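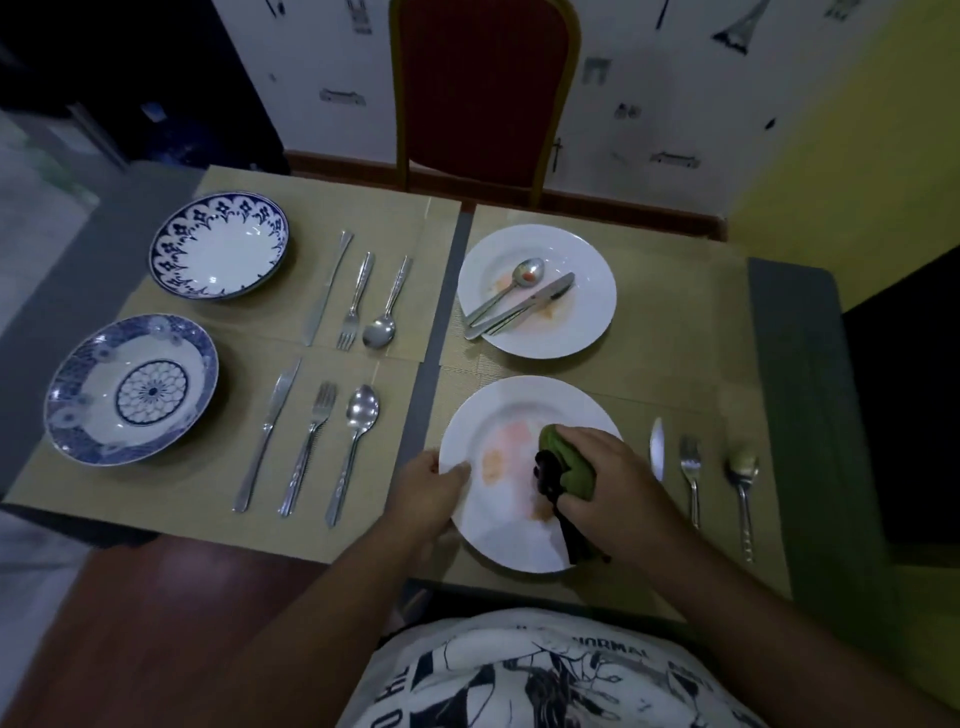 Table Clearing and Dry Wipe, Four-Place Setting

Vover Dining Rooms, service notes and gallery
Posted May 3, 2023

This page covers the wipe-down stage for the square four-place table. It belongs with the pages on laying and stacking, which use the same table layout and the same place names. Places are named from the side where the person clearing stands: near left, near right, far left, far right. Near right is the working place. Plates are wiped there and nowhere else on the table.

The wipe-down is a dry or barely damp pass with a cloth, done before plates go to the sink. It takes sauce off the face of the plate so that it does not transfer to the underside of the next plate in the stack. It is not a wash. A plate that has been wiped still goes through the full wash cycle.

Setting

Four woven placemats, two by two, with a strip of tabletop left showing between the left and right pairs. The strip is kept clear during service and during clearing. Placemats stay down until all four plates and all cutlery are off, then they are lifted one at a time and shaken over the bin.

The Tillarex mats we stock are beige and are wiped with water only. Detergent stiffens the weave. A mat with sauce on it is set aside for hand rinsing and dried flat.

Crockery

White plates on the right side. Blue-and-white patterned pieces on the left: one with a dark blue floral border at far left, one with a round medallion in the center at near left. The patterned pieces are from the older Kermani order and are not all the same depth. Stack them by depth, deepest at the bottom, and never between two flat plates.

Inventory for the dining rooms as of the April count was 3,560 pieces of crockery and cutlery combined. Of these, 1,000 are flat white plates. Patterned pieces are no longer reordered, so a chipped one is withdrawn and the place is laid in white.

Cutlery

Each place has a knife, a fork and a spoon, laid side by side to the right of the plate in that order. When clearing, cutlery that sits beside a plate is left until the plate has been dealt with. Cutlery left lying across a plate is lifted off first, scraped against the rim and put in the tray. Spoons with food in the bowl are emptied onto the plate before it is scraped.

Do not put a used spoon back in a row of unused pieces. If one piece in a row has residue on it, the whole row goes to wash.

Wiping the plate

One hand holds the plate and the other works the cloth. There are two usual grips. For a plate with sauce near the middle, hold the rim and wipe across from the far side. For the outer part of the face, lay the free hand flat on a section that is already clean, fingers open, and work along the opposite side. The second grip stops the plate from turning on the mat.
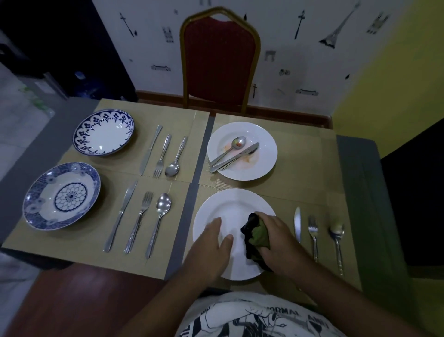
Keep the cloth bunched. A flat cloth spreads sauce toward the rim, and a bunched one picks it up. Refold when the contact side is loaded, and change the cloth when there is no clean side left. Colored cloths, green and dark, are for plates. White cloths are for glassware and are stored separately.

Tomato and pepper sauces take two passes. The first lifts the bulk of it and the second removes the orange film. If the film stays after the second pass, leave it for the sink. Further rubbing only warms the oil and works it into fine scratches in the glaze.

Order of work is near right, far right, near left, far left. The far plates are brought forward to the working place and are not wiped at arm's length.

Cloths and supplies

Cloths are Flusteck kitchen weight, cut and hemmed, washed hot without softener. Softener leaves a coating and the cloth stops absorbing. Each room is issued 21 cloths per week. Annual use across all rooms is budgeted at 3,000.

Used cloths go in the lidded bin by the service door. They are not hung on chair backs. The red upholstered chairs mark easily, and sauce on the fabric has to be treated the same day with cold water and a white cloth.

Related pages: Laying the Four-Place Table; Stacking by Depth; Care of Woven Mats; Chair Fabric, Spot Treatment.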